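Zonwood Residents' Reading Circle
Minutes of the spring meeting, April 13, 2019
Held in the downstairs room at Cao, after closing

In the chair: Cremilda Macedo
Minutes: Kha Hà
Present: 14 members, and a dog who arrived with item 3 and left before the vote
Apologies: received from four members, one of them in verse

1. Minutes of the last meeting

Agreed, after the word "shouting" was changed to "discussion" in two places. A request to change it in a third place was refused on grounds of accuracy.

2. Matters arising

The kettle has been replaced. The old kettle has also been repaired, by a member who did not know it had been replaced. We now own two kettles and one working socket.

The letter to Jondel about the book trolley was sent. Jondel have replied to say that the trolley is no longer made, and enclosed a leaflet for a larger trolley. The larger trolley does not fit through our door. Kha to write again, enclosing the width of the door.

3. Money

Balance in hand is 120 pounds. Against this we owe 15 pounds for printing the spring list, which went out with the wrong meeting place on it and will have to be printed again. Cremilda said she would rather not know what it costs to be wrong twice. The meeting agreed to send corrections by email and to put one notice on the door.

Subscriptions remain unchanged. A proposal to charge members who talk about the film instead of the book was enjoyed by everyone and taken no further.

4. Book for the spring

Three titles had been put forward. The sea novel was thought too long by those who had read it and just right by those who hadn't. The memoir was described as "brave", and there was a silence. The detective story was chosen by nine votes to five. One of the five asked for it to be noted that she already knows who did it and will be holding this over the rest of us until the next meeting.

5. Shelves and the exchange

Discussion of the exchange shelves took up most of the evening, as it did last time. The point at issue is whether books should be put out in order of author, in order of subject, or in the present order, which Cremilda called geological.

For subject: people can find things. Against: members cannot agree what the subjects are. We have a shelf label reading "Life", and it has attracted cookery, divorce and a guide to canal locks.

For author: it is how libraries do it. Against: it needs somebody to keep doing it.

It was also asked whether we should go on taking technical books and books in languages other than English. Kha said that both kinds get borrowed, sometimes on the same day they come in, and that the same could not be said for the 80 paperbacks left to us by the former Trakireo social club. The meeting agreed to keep taking them. Books with a good cover may be stood facing outwards, at the discretion of whoever is tidying. 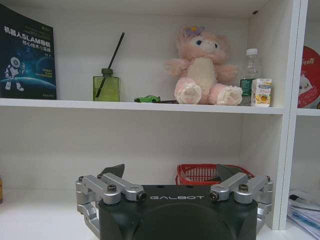

6. The Trakireo paperbacks

These are still in their boxes under the stairs, where they are now holding up a coat rail. It was proposed to offer them to the hospital shop. It was pointed out that they came to Trakireo from the hospital shop. Cremilda will try the railway station, and will not mention the hospital.

7. Summer outing

Last year's outing to a poet's birthplace was closed on arrival. Members would like this year's to be open. Suggestions to Kha in writing, please, with opening hours. Any suggestion involving a ferry will need a second person willing to sit beside the person who suggested it.

8. Any other business

a) Biscuits. The rota has broken down. It was agreed that whoever speaks longest at one meeting will bring the biscuits to the next. Cremilda asked whether the chair was exempt – she is not.

b) A pair of reading glasses, tortoiseshell, has been in the drawer since the winter. Three members tried them on and all three said they were better than their own. Still unclaimed.

c) The door sticks. Lift, then push.

9. Next meeting

Date to be fixed by email once Cao have let us know which evenings the room is free. Biscuits: Cremilda Macedo.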